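3.2 Setup and Upkeep of the Hand-Held Gripper Pair

The data used in this study were recorded with one pair of hand-held grippers, referred to below as the Horer pair. Both units stayed in service for the whole of the study and were not replaced. We describe their preparation and care in some detail. In our earlier work at the Curnville site, most of the recordings we had to discard were lost to small faults in the hardware, and few were lost to errors made by the operator.

Each unit has a black body and two yellow fingers with an elongated slot in the face of each. The fingers are treated as wearing parts. They were changed in matched sets after every 2,000 closing cycles, or sooner if the inner faces showed visible polish. A worn finger does not fail outright. It lets thin cloth slide, the operator squeezes harder to make up for it, and the recorded opening width then no longer agrees with the width seen in comparable recordings. When a finger was changed on one unit, the matching finger on the other was changed at the same time, so that left and right stayed alike.

Before each session the operator followed a fixed routine. The two lenses on the body were wiped with a dry lint-free cloth, and the finger mounts were checked for play by hand. Each gripper was then opened and closed fully 4 times while the width reading was watched on the base station. If the fully closed reading differed from the stored value by more than the set limit, the zero point was taken again and the check repeated. The printed label on the body was read into the session log, which ties each recording to the unit that made it and to the finger set fitted at the time. Units that failed the check twice were set aside and the session was postponed.

Screws at the finger mounts loosened more quickly than we had planned for. The first schedule called for tightening once a week. After the recordings made in August showed a slow drift in the right-hand unit, this was changed to tightening after every 60 minutes of use. Olumide Nnaji traced the drift to a single screw on the inner side of the mount - the one that takes most of the side load when cloth is pulled toward the operator. A drop of removable thread compound was added at that point, and the drift did not return in the sessions that followed.

Lint was the second regular problem. Household textiles shed fibers that collect at the base of the fingers and, less often, on the lenses. The finger bases were brushed out between tasks. Compressed air was tried and given up, as it drove fibers deeper into the body and one unit had to be opened for cleaning.

Sessions took place in lived-in rooms, with the two grippers held one in each hand. Figure 4 was recorded in a bedroom with folded clothes on the bed. The operator worked seated in this session, a posture in which the left gripper is often raised well above the right. We kept such recordings in the set, but the tracking check was run again at the end of each one, with both units brought back to the same starting pose.
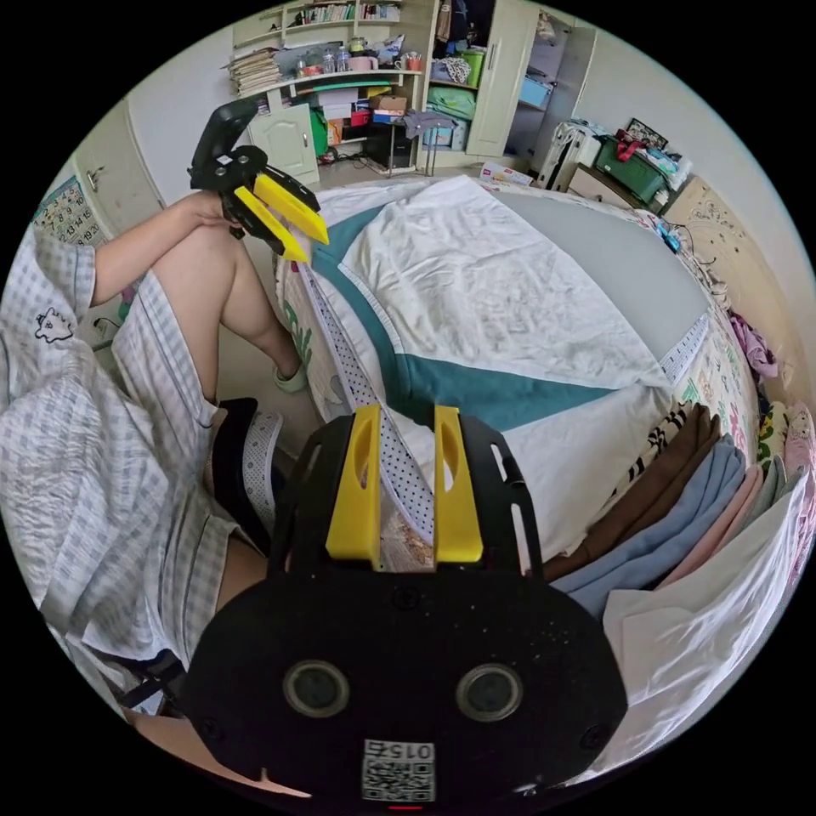

Figure 4. Bedroom session, with unit 0152 in the right hand and the second gripper raised in the left.

Wayne Staniforth, commenting on a draft of this section, objected that an end-of-session check comes too late: "If the zero has moved in the first ten minutes, you find out only when the whole recording is spoiled. I would stop halfway and close both grippers on a gauge block." The suggestion was adopted for the remaining sessions. A steel gauge block is now kept with the pair, and both units are closed on it at the midpoint and again at the end. The pause is marked in the log so that it can be removed before training.

In total, 124 sessions passed the closing check and were carried forward to the experiments in Section 4. The maintenance log was kept by Fatima Okoro, and entries for both units are included in the supplementary material.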